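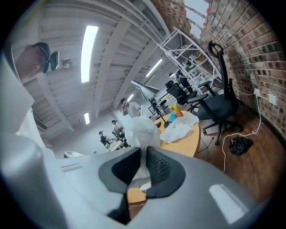

3. What we asked for, and what we ended up buying

When our group sat down in April to write the equipment request, we had a wish list that was far too long, and I say that with affection for everyone who added to it (myself included, since the second arm was my idea). The department gave each team a ceiling of $1,000. Mitali Hettiarachchi took charge of the spreadsheet and made us put every item in one of two columns, "can't collect data without it" and "would be nice," and we spent most of an evening moving things back and forth between them.

The hand-held gripper went into the first column right away. With it, a person can do the task by hand and we still get recordings in the shape an arm could learn from later, so the arm itself could wait for next year's team. Thin plastic bags were on our object list from the start. They crumple differently every time you pinch them, and they made us think harder about the finger pads than anything else did. Khoa Phùng argued for textured pads and for spares, and we budgeted 4 sets.

Our largest single line was the gripper body from Skivevier, at $230. Cables, power supplies and storage drives came to $200 together, which surprised all of us. If I could pass one piece of advice to the next group, it would be to walk through your room with a tape measure before you order. Our outlets are low on the wall and a fair distance from where we like to work, and we had to go back and add longer cables after the first order had already gone in.

We also got a quote from Zulldale for a second gripper. Ivana Ocampo wrote them a very nice email asking for a student price, and they wrote a very nice one back saying no. We left that line blank and kept the remaining money for replacement pads and shipping.

3.1 Items carried over to next year

Second gripper (quote on file with Mitali)
Longer cables, two more
Storage drive for backups
Arm and mount, to be priced again in the fall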